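Tralline Players' Group
Minutes of the August meeting, held online at 7.30 pm

1. Opening
The chair opened the meeting and welcomed those who had joined since the spring. Apologies had been received and were noted.

2. Minutes of the last meeting
Agreed as a correct record, with one change. Under item 6, "Bovside depot" should read "Bovside harbour". The depot is on the other map and was not discussed.

3. Matters arising
The request for a colour-blind setting on the signal lamps had gone to the developers in June. They have replied that it will be in the next patch, for the main signals only. Shunting signals will follow when the lamp models are redone. The group asked that this be put on the front page of the forum, as the question comes up most weeks.

The broken link to the controller guide has been mended.

4. Bovside map update
The new version of the Bovside map was released to testers in July. The following points were raised:

The harbour branch now loads without the long pause at the swing bridge. Players on older machines still see the water flicker at low settings.

Rain no longer falls inside the station roof.

The timetable for the morning goods run is too tight. Several members had tried it with a full train and none had reached the junction before the passenger service was due. It was agreed to ask for 15 minutes to be added at the harbour end.

The farm crossing still opens its gates while a train is standing on it. This was reported in the last version as well and will be reported again, with a saved game attached.

5. Saved games and the 500 limit
The server run by Diekmann keeps up to 500 saved games for each shared railway. When the limit is reached, the oldest is deleted without a warning. Two shared railways lost their first season this way. The members affected have been told that the files can't be brought back.

It was proposed that the group should ask for a warning to be shown when a railway has 200 slots left. After some discussion this was agreed. A second proposal, to ask for the limit to be raised, was left over until the cost is known.

Members are reminded that they can download a season to their own machine from the railway's settings page – the button is under "History", below the list of players.

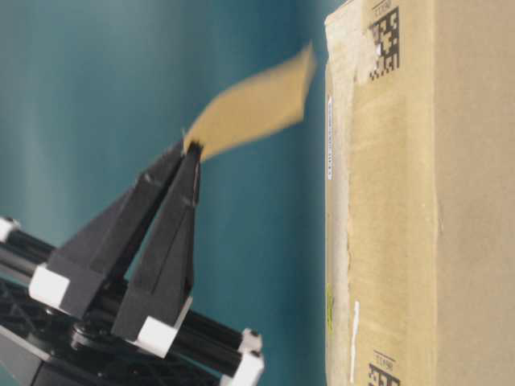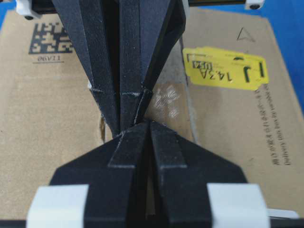
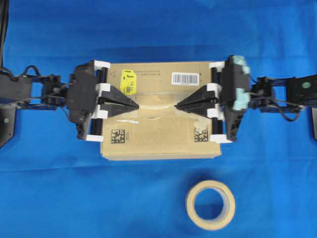 A player on the Cikier server had written in before the meeting to say that the warning would be of little use to anyone away for the summer, and that the game should keep the first save of every season whatever happens to the rest. The meeting thought this a better idea than the warning alone. Both will be put to Diekmann in the same message.

6. Cikier server
The Cikier server will be down for one night in September while it is moved to the new version of the game. Railways on it will be frozen at midnight and opened again when the move is finished. Trains left running will be put back to their last station stop. Anyone using home-made rolling stock should check that it works in the new version first, as wagons with the old coupling file will not load.

There was a complaint about players parking long trains across the junction at Bovside and leaving the game. The rule is already clear. The helpers on duty may move a train that has been idle and should say in the chat that they have done so.

7. Scoring challenge
The autumn challenge will be the mountain line, single player, with weather on. The target score will be 3,000 points. Some felt this was too high for newer players, as a single late arrival puts it out of reach. It was agreed to keep the target and to run a shorter table beside it for anyone using the assisted brake.

Scores must be sent as a results file. Screenshots will not be taken this time, following the mix-up in the spring.

8. Any other business
The wiki page on steam heating is out of date and needs rewriting. An offer to do it was accepted.

A question was asked about a version for handheld consoles. There is no news.

9. Next meeting
October, 7.30 pm, same link. Items for the agenda should be posted in the forum thread.

The meeting closed at 8.50 pm.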